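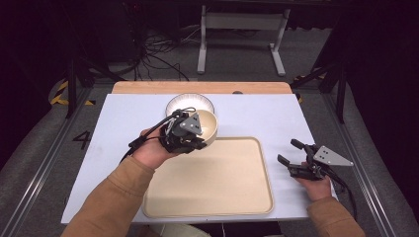 *Station 4, left gripper on the bowl rim, right one open.*

## Hand-held gripper comparison: pre-session check

Filled in by Bianka Kerekes, Saturday. Pads under test: Vida (soft) and Budex (firm).

- [x] **Cables clear of both wrists.** Fine. Much nicer to work with now the left one runs back over the hand!
- [x] **Marker plates tight.** No wobble on either side.
- [ ] **Pad faces sound.** Edges getting ragged. Still good for crockery, but Dezső wants fresh ones before we reach 200 cycles.
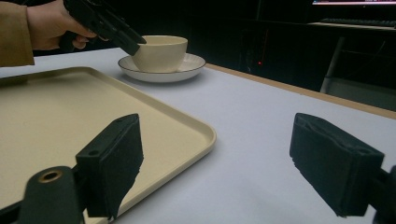 - [x] **Fingers open and close evenly.** Lovely action on these, smooth all the way.
- [x] **Closing force set to 2 on both.** Botond, please don't nudge it between runs.
- [x] **Crockery free of chips.** Checked by hand before we started. 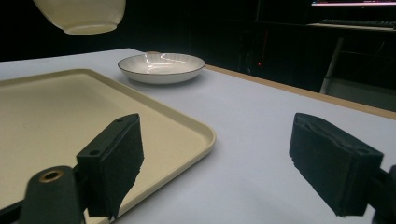

**Finger camera view.** Please check this with the gripper at working height, as the angle changes a lot once you lift it. Both fingertips should be in view with a clear gap between them, and the dish beyond the tray should show its whole rim. I love how well the fine ribs inside it come through. Glare on the glaze is acceptable, but note it down.

- [x] **Recording starts on both sides.** Took about 106 seconds on the Worketti controller. Room for improvement!
- [ ] **Spare pads in the drawer.** One Budex pair left, no Vida. Tincuța to order. 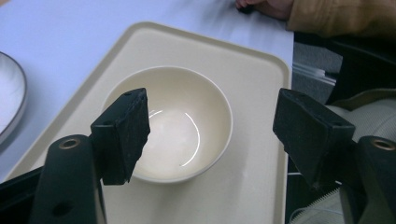
- [x] **Stop switch tested.** Twice, from either side of the table.
- [ ] **Floor cables taped down.** To do before the next session.

Passed for use, open items to Zoltán.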